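Ticket: Cokus document server - sessions hang at "Saving" and are dropped
Customer: Reler, records office
Opened by: Naledi Motaung
Assigned to: Dumisani Modise
Priority: High
Status: Closed

Naledi Motaung, 08:40
Users in the records office report that saving a document in Cokus hangs. The progress bar stays at "Saving" and after several minutes the client shows "Connection closed by server". The document is left checked out to the user and has to be released by an admin. It started after the May maintenance window. It does not happen first thing in the morning. By mid-morning it affects nearly everyone, and at lunch it eases off. Opening documents in read-only mode works the whole time. Both client versions are affected.

Dumisani Modise, 09:05
Thanks. Please send the following:
- server log from the application node, from 07:00 on
- contents of pool.conf
- output of the session list while the problem is happening
- what was changed in the maintenance window, including anything on the database or network side

Do not restart the service before you have the session list. A restart clears it.

Naledi Motaung, 10:22
Logs and pool.conf uploaded. Session list was taken at 10:15 with the problem present. Changes in the window according to Unathi Buthelezi, who did the work:
- operating system patches on both nodes
- Predari search add-on updated to the current release
- database moved to new storage, same host name and port

No firewall changes that we know of. Unathi is copied on this ticket.

Dumisani Modise, 11:10
First findings.

The connection pool is set to a maximum of 50. Your session list shows 50 connections in use and a queue of requests waiting for one. The error the users see is the request timeout, set to 300 seconds on your system. So the saves are not failing in the database. They never reach it.

Read-only opens are served from the cache and do not need a pool connection, so they keep working.

Next question is what holds the connections. In a normal setup a save takes one for well under a second. In your list most have been held for over an hour, and the last statement on each is a plain SELECT on the document index table. They are idle inside an open transaction.

Unathi Buthelezi, 11:31
I raised the pool maximum to 300 as a stopgap and restarted the service. Saves work again.

Dumisani Modise, 11:44
Please set it back when you can. The database side has its own connection limit and I don't see it in the files I have. If something is leaking connections, a larger pool only delays the point where it fills, and when the database limit is reached the read-only users will be affected as well. It also makes the leak harder to see in the log, where the pool warning is triggered at full use.

Unathi Buthelezi, 13:50
Set back to 50. Before the restart the count had gone to 58 and was still climbing, so a leak looks right. Storage looks clean from here, latency on the new volumes is lower than on the old ones. Is there a way to see which component opened each connection?

Dumisani Modise, 14:02
Yes. Add this line to pool.conf on the application node:

pool.trace_owner = true

Restart once, let it run under normal load, then take the session list again. There will be an extra column with the component name. The overhead is small but the log grows faster, so check free space on the log partition first.

Unathi Buthelezi, 15:37
Done. Session list attached. Nearly all of the long-held ones say "predari-index". The rest are "core-save" and come and go as you would expect.

Dumisani Modise, 16:15
That matches. Passing to Nobuhle Hlongwane, who looks after the Predari side.

Nobuhle Hlongwane, 16:48
I have read the history. In the current Predari release the indexer can run in two modes. In "inline" mode it checks the index table every time a document is saved, using a connection from the Cokus pool. In "batch" mode it uses its own connection and runs on a schedule. The update should keep whichever mode was set before.

Please send predari.conf and, if you still have it, the copy from before the update. There should be one in the backup folder with the extension .old.

Unathi Buthelezi, 17:05
Both attached. The old one has index.mode = batch. The new one has no index.mode line at all.

Nobuhle Hlongwane, 17:20
That explains the mode change. With no line present the default applies, and the default is now inline. The installer drops the line if there is trailing white space after the value - your old file has a tab there. I can reproduce it on our test system.

The leak itself is a second fault. In inline mode the transaction is left open when the document has no text content, such as a scan that has not been through text recognition. A records office will have plenty of those, so the pool fills with the morning's scanning and stays full.

Workaround:
1. Stop the Predari service.
2. Add index.mode = batch to predari.conf, nothing after the value.
3. Add index.interval = 3 (the unit is minutes).
4. Start Predari, then restart the Cokus service once to drop the old connections.

Leave trace_owner on for the next working day.

Naledi Motaung, 11:55
Workaround was put in last night after hours. No reports from the records office so far this morning. I released the documents that were still checked out. Two of them had unsaved changes in the users' local folders and these were merged by hand. Nomvula Nkosi from scanning ran a full box through as a test and every item saved.

Dumisani Modise, 12:10
Please send one more session list from this afternoon's busy period, then trace_owner can come off.

Unathi Buthelezi, 15:20
Attached. Highest use today was 3 connections, none held longer than a second. trace_owner removed. pool.conf is otherwise the same as before the window.

Nobuhle Hlongwane, 15:42
Both faults are logged with development. The installer fix is small and should be in the next maintenance release. The open transaction needs a change in how the indexer handles empty text, and I have no release for that yet. Stay on batch mode until the release notes mention it. When you install the next update, compare predari.conf with the .old copy before starting the service.

Naledi Motaung, 16:03
Understood, and added to our update checklist. Search results now lag a few minutes behind new saves, which the office can live with. Please close.
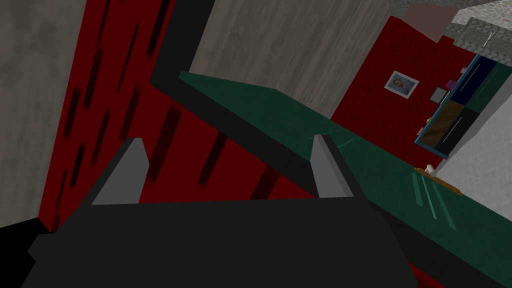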